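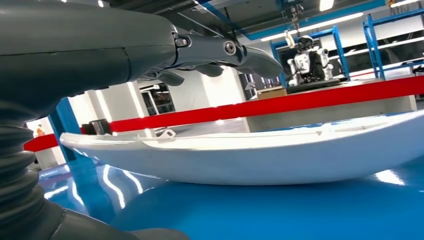 White hull-shaped piece on a gloss blue floor, with a red band behind.

Setting out a long white piece on a gloss floor

May
By the Zindton Display Workshop

These notes cover putting a long, light-coloured piece on a high-gloss floor inside a low barrier. They were written for hull forms and other rounded-bottom shapes, but most of it applies to anything white and shiny that sits straight on the floor. The job takes two people most of a day, plus drying time if the floor needs a recoat.

What you need

Two flat-head microfibre mops, one kept for washing and one for drying
A dozen clean microfibre cloths, washed without fabric softener
Neutral floor cleaner (we use Dilico Neutral, diluted as on the bottle)
Methylated spirits in a small labelled bottle
Clear silicone pads or clear wedges
Low-tack masking tape
A tape measure and a long straight edge
A torch
Cotton or nitrile gloves
Barrier band and enough fixings for every corner
Clean socks, or overshoes for everyone who will step onto the floor

Before you start

Measure the piece. Take the overall length, the width at the widest part of the rim, and the height from the floor to the rim when it is sitting level. Write these on a bit of masking tape and stick it to the back of the plan. Our usual hull form is 592 mm across at the widest part, and we still measure it each time, as the stand-in we use for practice is narrower and someone once marked the floor up for the wrong one.

Look at where the ceiling lights fall. A gloss floor shows them as long streaks, and the streaks move as you walk around. Stand at each place where visitors will stand and note where the streaks run. If a bright one goes straight across the spot where the piece will sit, either move the piece or turn that row of lights off. Do this before any cleaning. You will be walking on the floor and it may as well be dirty.

Check for high and low spots with the straight edge and the torch. Lay the torch on the floor so the beam skims across it. Dips show up as dark patches along the bottom of the straight edge. Small ones don't matter under a flat-bottomed piece. Under a rounded one they can be enough to make it lean.

Step 1: Wash the floor

Sweep with a soft broom, then go over everything with a dry microfibre mop. Grit is what scratches a gloss finish, so don't go near it with water until the dry mop comes up clean.

Wash from the back corner towards the exit in strips as wide as the mop. Keep the mop damp only. If water is pooling, wring it out. Follow straight behind with the drying mop while the strip is still wet. Left to dry on its own, the cleaner leaves a haze you won't notice until the lights are on.

For rubber marks and old tape residue, put a little metho on a cloth and rub lightly. Test it on a bit that won't be seen. Some painted floors go dull under metho, and the dull patch stays. If yours does, use warm water and patience.

Colour makes a difference. Bright blue hides fine dust reasonably well but shows drips and footprints badly. Black is the worst for everything. On white you can get away with a lot, though a white piece on it tends to disappear.

Step 2: Fix chips or recoat

Small chips can be touched in with a fine brush. Build the colour up in thin layers and let each one dry. One thick blob will stand proud of the surface and catch every light in the building.

If there are more than a few chips in the area visitors look at, recoat the whole panel. Touching up a lot of them takes longer and looks patchy. We use Lanska floor gloss with a short-nap roller. Work in one direction, keep a wet edge, and don't go back over anything that has started to tack up. Allow 22 hours before socks and longer before anything heavy. In a cold shed, double it.

Step 3: Mark the position

Use low-tack tape and mark as little as you can. Two short pieces will do for a long object, one for each end. Put them just outside the footprint so they can be peeled off without lifting anything.

Decide on the angle as well. Placing the piece dead square to the back wall makes for an easy set-up, but a slight angle shows more of the underside curve. Try both with a length of timber or a rolled mat before carrying the real thing over.

Leave enough floor clear at the front for the reflection. On a good gloss floor the piece is mirrored below itself, and if the front barrier is too close you lose half of that. For most viewing heights we leave 900 mm between the front of the piece and the band.

Step 4: Clean the piece

Do this on a padded bench, away from the display floor. Gloves on, rings and watches off.

Blow or brush loose dust out of the inside first, then wipe the outside. Start at the rim and work down and under. A curved glossy underside picks up a highlight along its length, and any smear on that line will be the first thing people see. Use long strokes that follow the curve. Circular rubbing leaves swirls.

Fittings on the rim, such as clips and tabs, want a soft brush or a cotton bud. Don't use them as handles. Check each one is firm before you carry the piece anywhere, and if one is loose, deal with it on the bench.

If there is a small mark on the rim for lining up, leave it alone. It will be handy in the next step. Pencil marks that shouldn't be there will usually come off with a white eraser.

Step 5: Carry it in and set it down

Two people, one at each end, hands under the body. Walk the route first with nothing in your hands and agree on who goes backwards.

Lower one end to the floor, then the other. Don't slide it. If it's in the wrong spot, lift it again. Even a smooth underside will drag a bit of grit along with it, and the scratch will be right at the front where the light hits.

Sight along the rim from one end to see whether it's level. A long rim against a straight band gives away a tilt very quickly, and if the band itself is on a slope it can trick you into thinking the piece is out. Go by the floor and the tape measure and sort out the band separately.

For a rounded bottom, put the clear pads in from the back where they won't be seen from the viewing side. Push them in by hand until they just touch on both sides. Press gently on the rim at each end. It should stay put. If it rocks, go up a pad size. Don't stack them.

Peel the tape marks off now and wipe the spots where they were.

Step 6: Run the band

Red is the usual choice, and it works with a blue floor. The band will reflect in the floor too, so a twisted or dirty one gets seen twice.

Start from a fixed point such as a pillar or wall and work around to the opposite corner. If the band goes around a pillar, put a strip of felt behind it. Clip loosely all the way around first, then go back and take up the slack.

Height is up to you. Set close to the height of the rim, a band behind the piece gives it a clean line to sit against. Set much higher it does more to keep people out but it doesn't do much for the view. We buy ours from Shirima in 142 mm width, which is on the wide side. A narrower one is easier to get around corners.

Check it from the far end with one eye shut. Adjust one fixing at a time.

If there is a table or platform behind the display, clear it or leave it tidy. It will be in view above the band — people forget this, and end up with a spray bottle and a roll of tape sitting behind an otherwise good job.

Step 7: Last wipe

Back out of the area with the dry mop, covering your own footprints. Then turn on the lights you'll be using and walk the outside of the band. Have a long-handled duster ready for lint. There's always some.

Keeping it right

Dry mop the open floor each morning before the doors open. Damp mop when it needs it, which in our building is twice a week in the dry months and more often when it's wet out. Dust the piece with a soft brush where it stands. Lift it out only for a proper clean, and put new pads in when you do, as old ones can leave a ring.

Common problems

Haze after washing: too much cleaner, or it dried on its own. Go over it with plain warm water and dry straight away.

Piece looks yellow: usually the lights. Try a cooler globe before you reach for a polish.

Blue cast on the underside: that's reflection from the floor and it won't wipe off. A little light from the front will reduce it.

Band sags between fixings: add one in the middle. Pulling it tighter from the ends tends to shift the posts.

Scuffs near the corner: someone is stepping over the band. Check whether the cleaning gear is stored on the wrong side.

Questions about these notes: use the contact form or ring the Zindton workshop during opening hours. © Zindton Display Workshop. Back to top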